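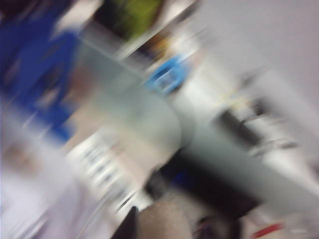

I finally finished moving my household records off paper, and the part that took the most thought was file naming. The scanning itself was dull. Naming decides whether any of it can be found again, and I had to redo mine once already because the first scheme sorted badly.

The first scheme put the vendor at the front, then a description, then the date as month and year. It looked fine with a dozen files. With 336 of them it fell apart. Every directory listing put April ahead of January, and anything from a company that had changed its name ended up in two places. My water bills were the worst case, split between Brenemgate and the older name that Brenemgate used on its statements until last March.

The current scheme has four fields in fixed order, separated by underscores: date, source, type, and a short note. The date is year, month, day, with no separators inside it. Eight digits, always. If a document has no day printed on it, I use 00 for the day, so it sorts ahead of everything else in that month and is easy to pick out later.

Source is a short code, lowercase, no spaces, and comes from a plain text list that lives in the top folder. Type is one of 8 words: bill, receipt, statement, contract, warranty, letter, form, manual. I started with more than that and kept hesitating between pairs such as "notice" and "letter," so I merged them. The note field is optional and capped at 40 characters. I check the cap with a script, as I will not keep to it otherwise.

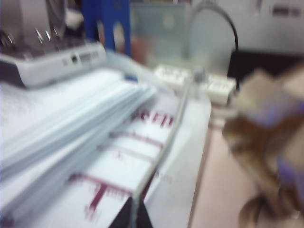

Dates need one more rule. A document can carry a statement date, a due date, and the date it arrived, and I used to pick whichever I saw first. Now it is always the date the issuer put on the document. The due date goes in the note field if it matters. Warranties get the purchase date, which is the one the manufacturer asks for when you file a claim.

Folders are shallow. There is one per year and one called "standing" for things that don't belong to a year, such as the deed, the car title, and the Tamihana policy. I tried sorting into folders by subject and gave it up in under a month. A furnace repair receipt is both a house document and a tax document, and search handles that better than I do.

For text recognition I run Bistar overnight with the default settings plus deskew. It does well on laser print and poorly on thermal receipts, so for those I type the total into the note. The output is searchable PDF at 300 dpi. I tested 600 on a small batch and got larger files with the same recognition errors.
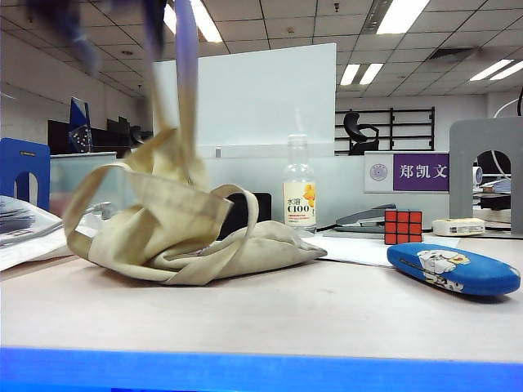
Backups

There are 3 copies. The working copy is on the desktop, the second is on an external drive that syncs at 2 a.m., and the third goes to Julell, encrypted before upload. I restore one random file from each backup every month and open it. So far the only failure was my own, a passphrase typed with caps lock on.

Still open: what to do with email attachments. They arrive with names like "document(1).pdf" and I have been renaming them by hand. A rule in the mail client could fill in the date and source from the header, but the header date is the sending date, and that breaks the date rule above. For now they sit in an inbox folder until I get to them.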